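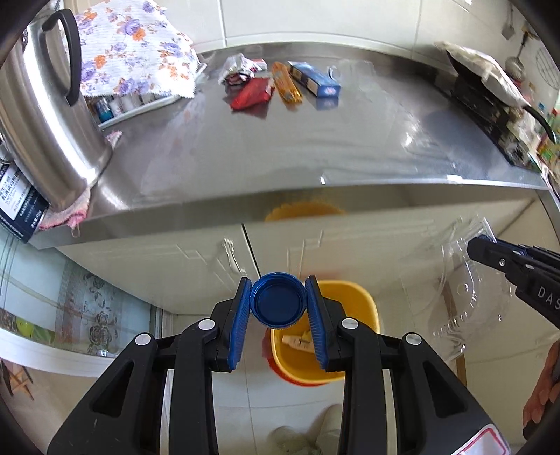 Bottle cap in the blue ribbed pads, kitchen trial.

Hand-held gripper comparison: frequently asked questions

By Jocelyn Girard
2022-11-05

What are you comparing?

Two sets of fingertip pads for our hand-held grippers. One is the ribbed pad we have been using since June, which we call Karras after the first mold. The other is a smooth, softer pad called Julo. The linkages, the handle and the camera mount stay the same for both. Only the pads change.

Why hand-held grippers and not the arm?

A person can carry a pair of grippers into a real kitchen and work with them right away. The arm needs a bench and a power supply, and moving it takes most of a morning. The fingertips on the arm are the same part as the fingertips on the hand-held tool, so what we learn about pads carries over. What we learn about speed and reach does not, and we don't report it.

Do you always use two grippers?

For bottles, jars and anything with a lid, yes. One gripper holds the body and the other handles the cap. In the kitchen trial the cap is in one gripper and the large clear bottle is in the other. For packets, cloths and single small objects we use one.

Why spend so much time on bottle caps?

Caps are a good hard case. They are small, stiff and round, and the side wall is short. If the pads close a little off center, the cap tilts or shoots out sideways. A cap held by its edge can also turn to face the camera, and then the inside of it is what the camera sees. Some vision models handle that view badly, so we want plenty of it.

How do the ribbed pads do on caps?

Well, if the pads meet the cap near its middle. The ribs give the edge of the cap something to sit against. They do less well when the contact is close to the pad tips. The pads are not always parallel at that point, and the cap can roll. Maarten Vandenberghe is testing a stiffer backing for this.

And the smooth pads?

They are better on thin plastic film and on printed cartons, where ribs can leave marks. On caps they need more squeeze. Over a long session that matters, as the squeeze comes from the operator's hand. Tahira Siddiqui did most of the cap work with the Julo pads and asked for a rest break after every 20 picks. That is now in the session plan.

How many picks have been logged?

The kitchen trial has 111 usable picks across both pads. A pick is usable if the object is in view from first contact to release. We threw out a fair number where the fingers closed before the tracking had settled. Those are kept in a separate folder and can be asked for.

Does the transparent bottle cause trouble?

Not for the grip. A large bottle with ridges is easy to hold as long as the operator does not crush it. It is harder on the camera side. You can see the cabinet and the floor through the plastic, so the outline of the bottle breaks up. Depth from the Ornar unit has holes in it for the same reason. We label clear objects by hand and do not use the depth for them.

What about shiny counters?

Stainless steel gives glare and reflections. A red packet lying on the steel shows up a second time below itself, and the front edge can pick up color from things on the floor. We don't cover the counter or change the lights for a trial. We do lock the exposure before starting – with auto exposure on, the picture gets darker each time the gripper swings toward a bright patch.

Which camera lens is fitted?

A wide one. It stretches things near the edges, so a tall object at the side looks tilted. We accept this because the fingers and a good part of the room stay in view at close range. Correction is done later, in software. Please do not measure anything from the raw pictures.

Did you try a narrower lens?

Yes, for one session. The objects looked better and the tracking got worse. It lost its place whenever the gripper came near a plain wall. Ans Coppens has the notes.

How are the pads swapped?

Each pad is fixed to the inner face of the fingertip. With the gripper open, slide the old pad off, wipe the face, and press the new one on until it seats. Close the gripper on an empty hold 8 times before logging anything. New Julo pads are tacky at first and will give grip results that look too good.

How long does a set of pads last?

We can't say yet for Julo. A Karras set goes for about 7 sessions before the ribs start to round over. Replace both sides together, even if only one looks worn.

Can the kitchen results be compared with the bench results?

With care. At the Ernwood bench the objects are laid out on a mat in a fixed order. In a kitchen they are wherever they are, and the operator reaches from whatever side is open. Success rates are lower in kitchens with both pads. We list the two settings in separate tables and don't average them.

Which pad should I order now?

If your objects are mostly hard and small, get Karras. If they are mostly bags, wrappers and cartons, get Julo. For a mix, start with Karras – the tracking files and default grip widths are set up for it.

Who do I ask about access to the logs?

Write to Hefin Gwynne with the session name and the pad type. Cap picks and bottle picks are stored as a pair, one file per gripper, and need to be requested together.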